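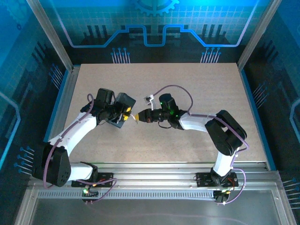

Two arms over the bench, July

Skirndale Repair and Reuse Project
Progress report to the Quezada Fund, second quarter

Work on the Grudirlow site went ahead as planned apart from the roof. The contractor found rot in two of the rafters above the old loading bay, and these were replaced before the new felt went on. That put the opening of the furniture store back by three weeks. The extra cost was met from contingency and we are not asking for more money.

Collections from households began in May. By the end of the quarter we had taken in 149 items, against a target of 100. Most were chairs, chests of drawers and small tables. We turned away mattresses and anything without a fire label, as set out in our agreement with the council. Sales are behind forecast, mainly due to the late opening, and we expect to make up part of the gap in the autumn when students arrive.

Training. The first upholstery course ran over six evenings and was full. Two people dropped out after the second session, one for a change of shift at work. A second course will start in September. We have moved it to 6.30 pm following comments from those who came by bus.

Transport. The van passed its MOT but needs a new clutch. We have had a quote from Puvalov Motors and are waiting for one more before going ahead. Hiring a replacement for the days it is off the road will come out of the vehicle budget line.

Spending to date is within budget on all lines except waste disposal, where skip charges went up in June. We would like to move a small sum from publicity to cover this and ask for your agreement in writing.

Next quarter: open the store on Saturdays, finish the ramp at the side door, and fit shelving in the back room. The electrical inspection report will follow separately once we have the signed copy.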